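How to Clear and Clean a Glass Coffee Table (Without Buying Half a Store)

Posted August 18, 2022

I've read a lot of advice on glass coffee tables, and most of it wants to sell me something. A special spray. A special cloth to go with the spray. A "protective treatment" from Brudden that's supposed to keep fingerprints away, which I tried in July and which kept fingerprints away until somebody touched the table.

So this is the plain version. It covers a table with a loose glass-and-metal build, the kind with a rounded three-cornered top and a curved base you can see right through. It should work on most other glass tables too, but check whether yours has a coating before you follow me on the vinegar.

What you need

- A spray bottle, any brand, 500 ml or so you can fit in one hand
- White vinegar
- Water
- Two flat cotton or microfiber cloths that don't shed
- A tray or a box
- A dry towel for the rug

I'm told paper towels are fine. They leave fuzz on my table every time, so I don't use them.

Step 1. Take everything off

Everything. The usual tip is to "work around" the decorative pieces, and I can see why people like it, but you end up with a clean table that has dirty rings where the pieces stood. Start with food, because food leaks. Then drinks. Decorations last.

Fruit is the one people get wrong. A bunch of grapes should be picked up by the main stem, high up, and held clear of the glass while it hangs. If you scoop from underneath you squash the bottom ones and the loose ones roll off under the sofa. Look under there anyway. Check where the bunch was lying, too, for any strays.
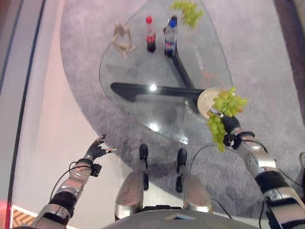 Grapes in hand, soda and the wooden figure still on the table.

Soda bottles come next. Tighten the caps before you lift, even if you're sure they're tight. Carry them upright by the body and put them straight on the tray. Cola on glass is easy to wipe. Cola on a pale rug is a different afternoon, and I don't believe anybody who says club soda gets all of it out.

If you keep a posable wooden mannequin on the table, as a lot of people seem to, lift it by the torso. The joints on the cheap ones are stiff one week and floppy the next, and an arm makes a bad handle. Wipe it with a barely damp cloth. Don't spray it. Mine came from Oseo with a card recommending "monthly conditioning oil," and I've never opened the oil.

Step 2. Look at the floor before you look at the glass

Cords love to collect under glass tables. You can see them, so you stop seeing them. Pull any loose cord out from under the table and coil it somewhere else before you start kneeling and shuffling around. Unplug first if it's a charger or a lamp.

Then lay the towel on the rug along the side where you'll be working. Drips go straight down past the rim, and a long soft pile holds on to whatever lands in it.

Step 3. Mix the cleaner

One part vinegar, 4 parts water. You will find people online who swear by equal parts, and people who swear by a drop of dish soap, and a few who use cold tea. I've tried the first two. Equal parts smelled stronger and cleaned the same. The soap left streaks I had to wipe off with, you guessed it, vinegar and water. The tea I left alone.

Step 4. Dust first, then spray the cloth

Run a dry cloth over the top to pick up crumbs and grit. Grit is what scratches glass, so go lightly and shake the cloth out over the sink afterward.

Now spray the cloth. Spraying the table directly sends half of it over the edge. Wipe in straight passes from the back corner toward you, overlapping a little. Plenty of guides insist on circles, or on an S shape. I did half the table each way and couldn't tell the halves apart.

Sticky spots from juice or soda need a wet cloth laid over them for a minute. Skip the razor blade. I know it works on windows.

Step 5. The rim and the underside

Wipe all the way along the edge with the cloth folded over it, so you get top and bottom together. Then get down on the towel and do the underside. It's a nuisance and it matters more than the top, in my opinion, because dust under there shows as a gray haze that you'll keep scrubbing at from the wrong side.

Do the base while you're down there. Glossy black shows every speck.
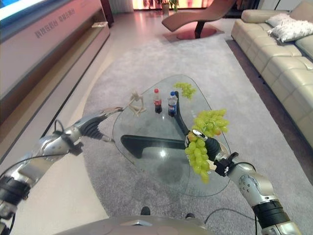

A damp cloth along the curves and then a dry one is enough. Where the base meets the glass, use a corner of the cloth and don't push upward, especially if the top only rests on its supports. Some are glued and some aren't, and the Kozan assembly leaflet I have doesn't bother to say which.

Step 6. Check it from the side

Straight down, everything looks clean. Crouch until a lamp or a window reflects in the top and look again. Streaks will show up around the bright spot. Buff those with the dry cloth and leave the rest alone. Overhead lights are hard on glass, and if you chase every mark under them you'll be there until dinner.

Step 7. Put less back

Bottles leave rings, so give them a coaster or a tray. Grapes belong on a plate. Set the plate in from the rim, where a sleeve is less likely to catch it. Figures and ornaments can go anywhere that isn't where people reach.

How often?

Pakia's care booklet says daily. I do the top once a week and the underside when I notice it, and the table has survived. If you have small children, daily might be realistic, though I'd call it damage control.

One more thing about the anti-fingerprint sprays, as I still get asked. If you've found one that lasts longer than a bowl of chips, tell me which one and how long you waited before touching the glass.

Contact | © 2022 All rights reserved | Back to top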